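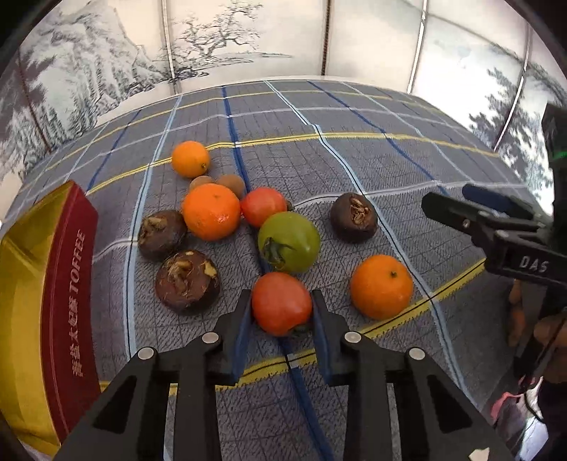

Csonka support: Hi, for a short set please go through the packing list line by line and send back the line numbers you can't match. We can't open a parts claim on a total alone.

ok doing it now. Ordered the mixed produce set thru Trirex, list says 34 pieces, I keep getting fewer. Going line by line like you said.

Mandarins, fine. Tomatoes, red one and green one, fine. Persimmon fine. Kumquat, fine I think, small orange one with the stem. Water chestnuts took me a while bc the list calls them "bulb, dark" and I was looking for an onion.

Line 9 is the problem. Says "longan, brown". Spanish side of the list says nuts. The shop page says lychee. Which is it?? Need to know what I'm looking for before I say its missing.
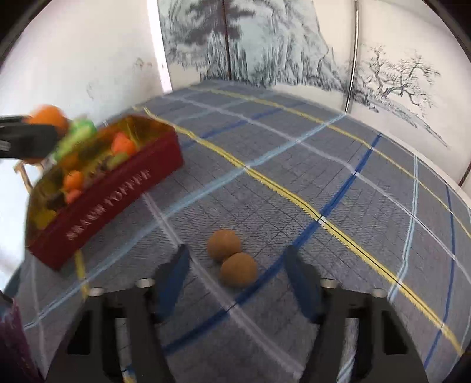 Two small brown balls, toffee box on the left.

Are those line 9? Or are they the "potato, mini" from line 12? Same color more or less, no stem or leaf on either that I can find.

Status: waiting on vendor

Csonka support: Small round brown with no stem is longan, line 9. Mini potatoes are oval and come in a paper sleeve. Please check the carton for the sleeve.

No sleeve. Checked the Dimadwood carton twice, checked under the flaps. So potatoes are the missing line, not longans. Pls update the ticket, the subject still says longans.

Also the original tray split so everything lives in the toffee box now. Do you sell the tray seperately? Any lid is fine.

Csonka support: Subject changed to "line 12 missing, mini potato". Tray is not sold alone. Claim window is 90 days from delivery, so you're inside it. Replacement sleeve ships from Statov, no need to return the rest.

ok thx. same adress as the order. leave this open till it gets here

Status: open, part requested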